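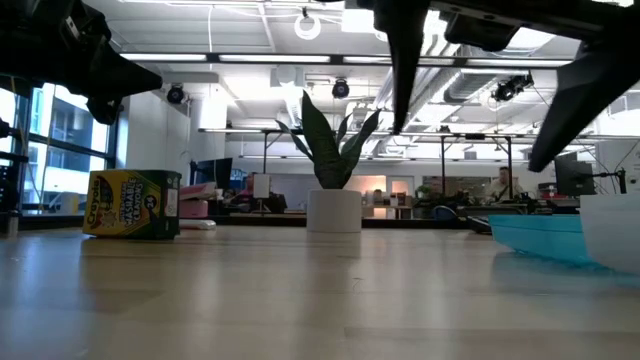

# About Sukthorpe

Sukthorpe writes software for robot arms. We don't build the arms, we don't sell the arms, and if you ring to ask whether we can fix the one you already own we'll be sympathetic and give you somebody else's number. Our part is what happens between a camera noticing an object and a pair of fingers closing on it, a stretch of time that customers tend to describe as "a bit of a pause".

There are 14 of us. Most write code, a couple write the documentation that explains the code, and everybody takes a turn on the support line, including the people who assured us at interview that they weren't phone people.

## What we make

**Ernell** is our motion planner. It handles two arms sharing one table, a problem that sounds like one arm done twice and behaves like two people trying to cook in the same caravan. Ernell works out who goes first, who waits, and how to get a wrist past an elbow without either of them making the news. It replans when the cell changes under it, and it keeps a log of why it chose what it chose. Customers ask for the log feature least and use it most.

**Oda** is the perception side. It takes camera views and gives back objects, poses and a confidence score it's prepared to defend. We've put a lot of years into the awkward end of the catalogue: glossy white things on reflective surfaces, leaves, soft packets, anything translucent. A crayon box is a lovely object, with flat faces, strong colours and large lettering. A pot plant is a different shape every time you look at it and has never once apologised. Oda is tested on both, and its scores for the plant are in the release notes where anyone can see them.

**Bonico** is the tooling, meaning the part nobody puts in a brochure. It does calibration, replay, version pinning and the comparison of last night's run with the one before. If you've ever spent an afternoon discovering that the left camera had been bumped by a schoolbag, Bonico was written for you, by people who had spent that same afternoon.

All three run on their own or together. They run better together, but we would say that.

## How we work

Every change goes through simulation first, then onto hardware. Simulation is tidy, cheap and agreeable. The hardware bench is where we find out what we forgot to simulate, and we keep it cluttered on purpose with ordinary household things in colours that don't match. Cubes are banned. Anyone can pick up a cube.

We keep a regression set of 300 tabletop layouts, and a release has to get through all of them before it leaves the building. New layouts usually come from support calls. If your site finds something that upsets Oda, it'll most likely end up in the set under a name you'd rather we hadn't chosen.

Some other habits, in no particular order:

- Releases go out twice a year, with the larger one in September. We tried monthly and everybody hated it, us most of all.
- Default speeds are slow. You can raise them yourself, and the software will ask if you're sure.
- Error messages are written in sentences. "Left arm can't reach the bowl from this side" took longer to get right than you'd think, and it replaced a number.
- We don't demo anything that isn't in the current release. This has made for some quiet trade shows.

## Where we came from

Sukthorpe started with 2 people and a contract to sort pharmacy returns, which taught us more about crumpled packaging than either of them had planned on knowing. The planner came out of that job, because the only alternative was to stand next to the cell and say "careful" at it. Oda followed once it was clear the planner was being very clever about objects that weren't where it had been told they were. Bonico was a folder of scripts for years before someone gave it a name and, reluctantly, a manual.

We've now got software running at 16 sites, mostly small warehouses, teaching labs and a nursery that repots seedlings and sends us the best bug reports of anyone.

## Working with us

If you've got arms already, send us the model, the controller version and a photo of the bench as it really is. Please don't tidy it first. We'll tell you whether Ernell supports your setup, and if it doesn't we'll say so on the first call - it saves everyone a lunch.

If you're a student, we take placements in planning and perception. You'll be given a real ticket in your first week and somebody to sit beside while you swear at it.

Visitors are welcome by arrangement. The coffee is decent, the stairs are steep, and you'll be asked to keep your sleeves behind the yellow line.

*Page last updated 2024-03-20*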